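The going rate for teaching a machine to pick up its groceries is, at Fenska, 20 dollars an hour and all the laundry you can ignore. Collectors in Multusstead are asked for 40 clips a day, filmed at home, until the company has 3000.
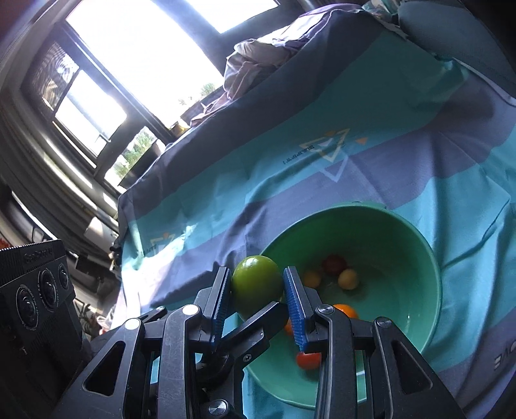 Fenska wants variety, and bedrooms have it – stripes, creases, hard sun. Its learning system will study each grasp, including the green fruit held over the bowl, with the patience of a saint and the judgment of a toddler.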